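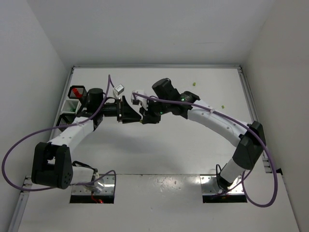 Last updated: Thursday

August, by Eustaquio Becerra

It has been the practice of this blog to report on one household or workroom subject at a time, and the subject for this month is the sorting of small parts. Readers who have followed the earlier entries on shelving and on drawer liners will recall that I undertook to address baskets next. I regret the delay.

The stock in question consists of 2746 pieces, by the inventory I completed in the spring. It includes offcuts, pegs, brackets, little cubes, plastic tabs and a great many items whose original purpose is no longer on record. Until this year they were kept in lidded tins purchased from Quintero, which were sturdy and fairly priced, and which did not permit anyone to see what was inside them. In a single afternoon I opened 11 tins in search of one bracket. It was in the first tin, beneath a folded receipt.

Wire mesh baskets were adopted as the replacement. They stack, they can be set against a wall, and the contents can be judged at a glance from the side as well as from the top. I would recommend that at least one basket in any stack be a different color from the others. Three black baskets in a column are easily confused, particularly late in the day, whereas a white one placed in the middle serves as a landmark and requires no label. Long pieces such as bars should go in the top basket, where their ends do not catch on the basket above.

The mesh does have a limitation. Pieces narrower than the openings will pass through them and settle in the basket below, or on the floor. For these I continue to use the Gurura trays, which have solid bottoms and were discussed in a previous entry. The Anenia trays, also discussed there, have since been retired on account of their corners.

The choice of surface deserves more attention than it usually receives. I had been sorting on a brown table for several years and considered it adequate. A plain white surface with raised sides is a considerable improvement. Small green pieces, which I used to overlook on the brown table with some regularity, are now found promptly, and the sides prevent anything from rolling away. White and light gray pieces are the exception, and it is advisable to sort those first while the light is good. A shallow enclosure is preferable to a deep one, as the hand casts less shadow over the work.

My procedure at present is as follows. A portion of nearly 200 pieces is placed on the surface and spread out in one layer. Color is dealt with before shape. Each piece is picked up singly and carried to its place, and no piece is set down halfway. I was formerly in the habit of sweeping groups of pieces together with the side of the hand, and the resulting errors took longer to correct than the sweeping had saved. Picking up flat pieces by the edge is slower at first and becomes comfortable after a few sessions.
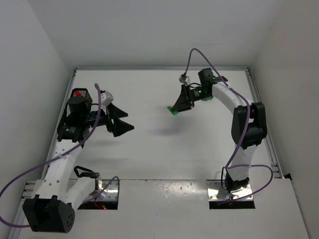

Ledholm wrote in to object that color ought to come second, on the grounds that shape decides where a piece will be used and color very seldom does, and that a basket of mixed green parts only has to be sorted again when one of them is needed. The objection is a fair one. I have tested the alternative on a portion of 73 pieces and found it somewhat slower at the table, though retrieval later in the week was easier. I am not yet prepared to change the procedure for the full stock. For brackets and pegs, however, shape will be given priority from now on, and the two upper baskets will be reassigned accordingly.

Correspondents have also inquired about lids. I do not use them on the baskets. Dust is a factor, and the contents are therefore tipped out and wiped at the end of each season.

The next entry will concern the labeling of trays, including the question of whether pencil is sufficient. Remarks on that subject may be submitted in the usual manner and should reach me before the end of the month.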